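Hegde changes maintenance routine for its hand-held grippers

Mandadum, 11/14/18 - The workshop of Hegde in Mandadum has put in place a new routine for the care of its hand-held grippers, after a season in which too many of them came back with worn fingers and dirty sensors. The routine is already in use for the household work, where the tools spend the whole day among bedding and clothes.

The gripper is known in the workshop as Sulo. It has a black body, two yellow fingers with a long slot in each, and two round sensors with silver rims on the front. A person holds it and brings it to the object, and the movements are stored for later use in teaching robot arms. Every Sulo has a white label with a code, and the repair notes are kept under the number on that label.

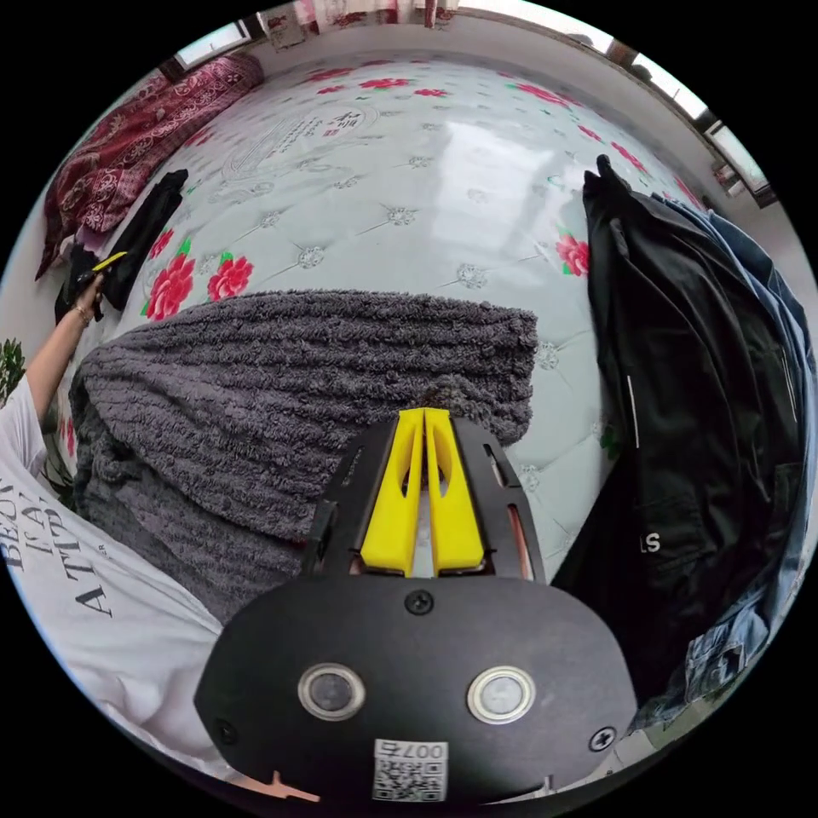
Sulo gripper with "007" on its label, beside a gray blanket on a bed.

Raghavendra Venkataraman is responsible for the tools at Hegde. According to him, soft fabric makes more trouble than hard objects. Short fibers go into the joint under the fingers and stay there, and after some days the fingers do not close in parallel any more. The user does not always feel this in the hand, but it can be found later in the stored data.

"We repaired the same fault many times and we called it wear," Mr. Venkataraman said. "When we opened the housings on the bench, half of them only needed a brush."

Under the new routine, a gripper goes to the bench after every 2000 closings of the fingers. The count is made by Vatik, the small program which the workshop uses for its records, and the user receives a message when the number is near. Before this, the tools were sent in when somebody complained.

The work at the bench is done in a fixed order. First the sensors are wiped with a dry cloth. Then both fingers are taken off and the joint is brushed clean. The fingers are always changed as a pair, also when only one of them is worn, as an old and a new finger together gave uneven grip in the tests. Finally the screws are checked and the label is read once with Vatik, to be sure that the code is still clear.

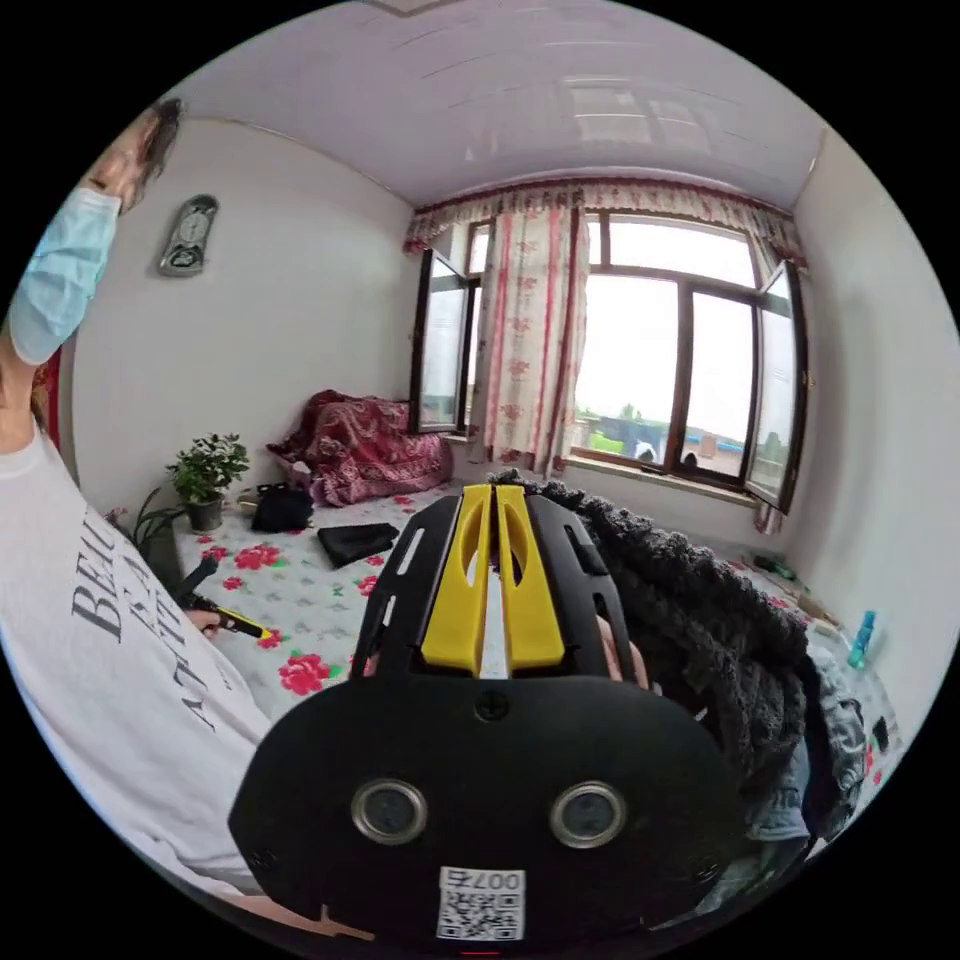

A full service takes 19 minutes if no part must be changed. With new fingers it takes longer, mostly for the setting of the zero position. The fingers are closed by hand on a thin metal gauge, the value is saved, and the gauge is taken out and put in again to see if the same value comes back. If it does not, the joint is opened one more time.

There is also a shorter check for the people who work with the tool in the homes. They look at the sensors before they begin, open and close the fingers a few times without an object, and pull away any thread they can see. Loops and knitted fabric need special attention. Mr. Venkataraman asks the users to open the fingers completely before they move the tool away from such fabric - a caught loop can pull a finger out of its setting, and this is not always visible from outside. 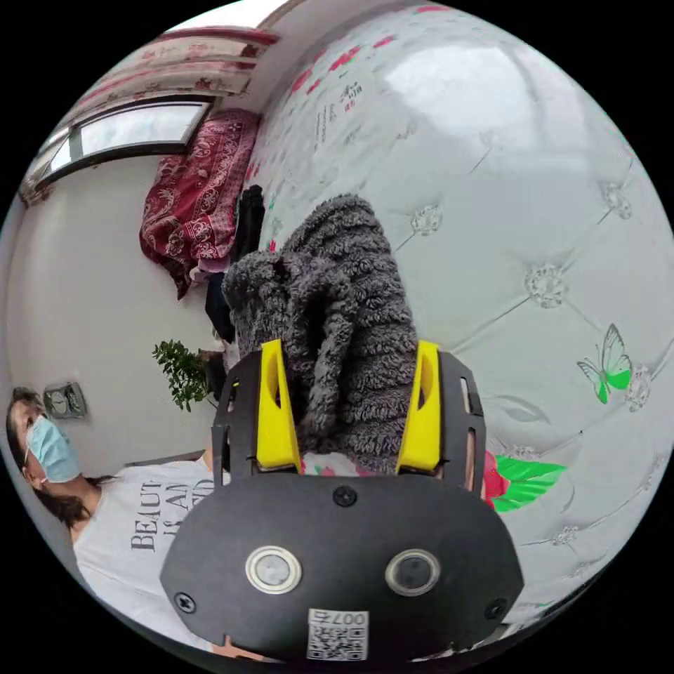 The workshop has now 18 grippers in the new routine. The older ones will follow in December, when a delivery of fingers is expected. Until then the older tools will be used only for boxes, bottles and other hard objects.

Not all users were happy with the change at first. Some of them found that the message from Vatik comes in the middle of a task, and they had to stop with a half-folded blanket on the bed. The program was corrected last week, and the message now waits until the current recording is closed.

Hegde also plans to change the cover of the finger joint. Two versions have been printed, one with a brush strip and one with a soft lip. Mr. Venkataraman prefers the soft lip, but he said that it makes the fingers a little slow to open, and the tests are not finished. The service sheet for the present version can be asked for at the workshop desk in Mandadum.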